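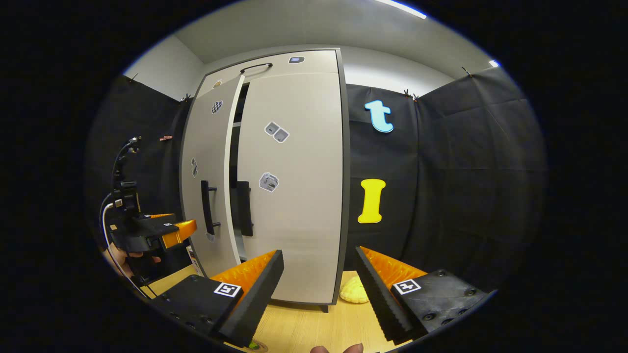 The coat weather is coming and I could not be happier about it! I know, I know, half of you are still in sandals and want me to stop talking, but I have been waiting since March to write about the green one.

So. The green one is a wool coat I picked up at the Zandside market, on the very last rack, squashed between a ski jacket and what I think was a choir robe. Bottle green, knee length, big soft collar, and a lining the colour of apricot jam. I had it on before I'd even looked at the price (30 dollars, and I would have paid a good deal more, please don't tell the lady at the stall). The label in the neck says Haugland, with a little line of stitching underneath that has mostly worn away. If anyone knows anything about Haugland coats, write to me. I've found one other person online who owns one, in grey, and she was as in the dark as I am.

It wasn't perfect. The sleeves came down to my knuckles, two of the buttons were gone and a third was a cheap brown thing somebody had sewn on with fishing line. But the wool! Thick and a bit springy, not a single moth hole, and it hung so well at the back that I did a full turn in the aisle and knocked over a basket of scarves.

I took it to Amândio Godinho, who has done my alterations for seven years and has never once laughed at what I bring him. He shortened the sleeves from the shoulder to keep the cuff detail, and he talked me out of taking in the waist. I'm so glad he did. I had a picture in my head of something neat and nipped in, but the whole charm of this coat is the swing of it. The bill was 190 dollars, so yes, the tailoring cost far more than the coat, and I'd do it again tomorrow.

The buttons were my own project. I wanted a full new set, and I spent a very happy afternoon at Fillerau going through the drawers. They sell them loose, which is dangerous for me. I came home with dark horn-look ones for the front, plus smaller ones for the cuffs, plus a card of glass ones shaped like berries that have nothing to do with this coat or anything else I own. They'll find a home.

Now, how to wear it. I've been trying it with everything, and these are the winners so far:

Cream roll-neck, straight jeans, brown boots. Easy, warm, good for errands.

My rust corduroy skirt with thick tights. The apricot lining peeks out when I walk and it picks up the rust so nicely - this is my favourite by a mile.

The navy Zarilano dress I wore to my cousin's wedding, with flat shoes. I thought the coat would be too heavy over silk and it really isn't. The collar stands up a little around the neckline and it looks like I planned the whole thing.

What didn't work was black. I tried black trousers and a black jumper and the green went flat and sort of school uniform. Maybe with a bright scarf? I'll keep playing.

A few of you asked last time how I look after old wool. I brush it with a soft clothes brush after each wear, always downwards, and I hang it on a wide shaped hanger with a bit of breathing room on either side. Steam gets most creases out. I only dry clean at the end of the season, and I take the buttons off first if they're glass or anything fragile.

Next up is a pleated skirt with a broken zip and the best plaid I've seen in ages, once I work out whether I can move the waistband myself or whether it's another trip to Amândio.

Posted 05/09/2026 in Thrifted, Coats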